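**Ticket 1347: Position report, shipment total doesn't match handler receipts**
Opened by: Oranuch Sangkhawat, Saithong (grower desk)
Assigned to: Buppha Meesuk, Zarus reporting support
Status: reopened

17 Aug 2025, Oranuch:
The almond shipment total in the new monthly report is higher than the receipts we loaded, and everybody here is busy calling it a record. I don't buy it. Domestic is up on a month when two of our regular buyers took nothing. Takidcombe's line looks wrong to me. Please check before growers start holding back crop on the strength of it.

Buppha:
Re-ran the import and got the same total. No errors in the log. Could it just be a strong month?

Oranuch:
It could. No errors in the log only tells me the import is happy with itself. Last December we were told the same thing and the figure was revised three weeks later. Can you list Takidcombe's entries by load number?
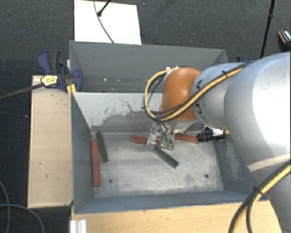 *Divided metal bin, with the robot arm reaching in.*

Buppha:
List attached. Five loads show up under both Takidcombe and Flamholm. Takidcombe reported them as shipped when they went across to Flamholm, and Flamholm reported them again on export. The duplicate check compares handler and load number together, so it let them through.

Oranuch:
So an inter-handler transfer counts as a shipment. How long has it done that?

Buppha:
Since the handler codes changed, I think. I've set transfers to be left out and re-run the month. Domestic drops and export stays put. Closing.

Oranuch:
Reopening. "I think" isn't a date. I want the earlier months re-run as well, and the old and new totals side by side. The commitments figure draws on the same table, so I'd like to know why that one didn't move.

Buppha:
Fair point on commitments, I hadn't looked. Re-run of the earlier months is queued. Leaving this open until both are posted.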